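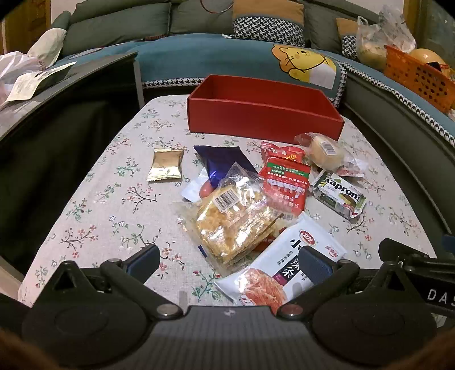
When a gripper drops the snack

A gripper is the part of a robot that holds things. Many grippers have two fingers that close towards each other, a bit like your thumb and first finger. Packing snacks into a box looks like easy work for a tool like this. Snack packets are light and nothing in them is sharp. They are still a common cause of faults, and this page looks at one of them: the slip.

What is a slip?

A slip happens when a packet moves between the fingers after they have closed. A small slip leaves the packet crooked. A large slip ends in a drop.

Two forces matter. Gravity pulls the packet down. Friction, the rubbing force between the finger pads and the wrapper, holds it up. If friction is too small, gravity wins. Squeezing harder gives more friction, but it can also crush what is inside. A wafer breaks long before a tin can would bend.

Why wrappers are difficult

Shiny plastic can be slippery. Many packets also have air inside, so the sides give way when they are pressed. The pads may be touching a puffed-up bag and have no firm hold on the food at all. Crinkled foil has a different problem: the pads rest on the tops of the creases, and much of the surface between them is never touched. 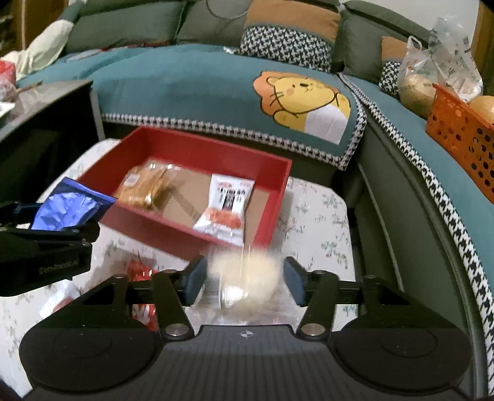 A packet in clear plastic between the finger pads, close to the corner of the red box.

The Benano fault

Engineers at a firm called Clalov tested a packing robot named Benano. Its job was to lift packets from a table and place them in an open box. In a test of 2,000 lifts it dropped 881 packets. That is a very poor result.

Ronaldo Evangelista, the test engineer, read through the robot's log. A log is a list of everything a machine has done, in order. It showed that most drops came in the first moments of the lift, while the arm was speeding up. The fingers closed with a force of 2 newtons for every packet, whether it was a small sweet wrapper or a full bag. (A newton is the unit used to measure force.) The heavier packets slid out.

There was a second fault. Benano had no way of knowing that its fingers were empty. After a drop it carried on to the box, opened its fingers over nothing and recorded the job as done. Engineers call this a false success – the log says yes, the box says no. 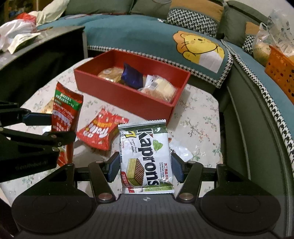
A wafer packet held by its sides. The box on the table has other snacks in it.

How it was put right

The team made these changes:

The arm now starts each lift slowly.
The gripping force is set separately for each kind of packet.
A sensor checks the gap between the fingers. If the gap closes completely, the packet has gone and the robot stops.

The test was run again with the same number of lifts. This time there were 9 drops, and the robot stopped after every one of them.

Staying safe

A gripper cannot tell a finger from a biscuit unless it has been built to do so. Keep your hands away from the pads while the power is on. If a packet falls, leave it where it is until an adult has switched the machine off.

Words to remember

Friction: the force that resists sliding.
Log: a machine's record of its actions.
Sensor: a part that measures something, such as distance or force.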